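Trokov marker, white barrel: a month of daily use

I bought the Trokov in January because my old one had dried up, and I wanted something with a body I wouldn't lose in a drawer. It's smooth, it's slim, and I like that little gray band.

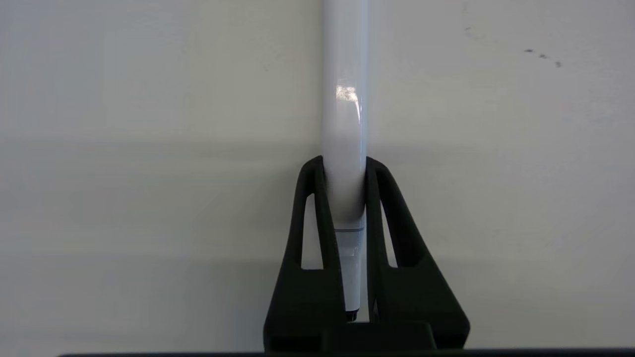
Octavian Sima wrote in to say his squeaked on glass until he'd used it for a week, and he'd still buy it over the Hurkeck. Fair enough! I had a Hurkeck for years and the cap split.

Mine mostly does labels and the odd note on a jar lid.

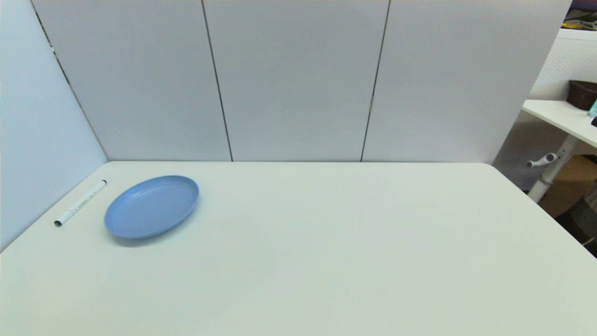
My biggest worry with any marker is whether I'll leave it lying around uncapped (I will). The Trokov cap goes on with a proper click, even when I'm half asleep on a Sunday. I do wish they'd picked a brighter color, though, as a white barrel on a white table, next to a blue plate, is not what your eye goes to first.

The ink is good. It went on dark and even, and I got through 70 jar labels before the line got any thinner.
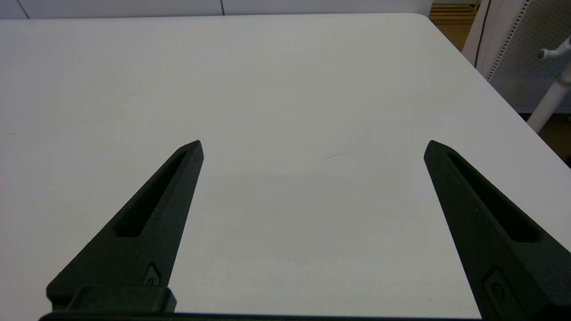
The next 50 were a bit paler, still readable, and by then I was pressing harder than I should have been. The tip held its shape fine.

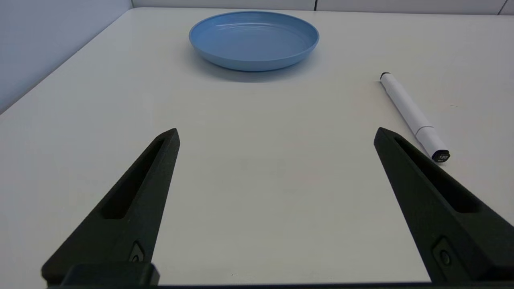 Would I buy it again?

Yes, in the 2 pack. Four stars, and a fifth if they ever do a red one.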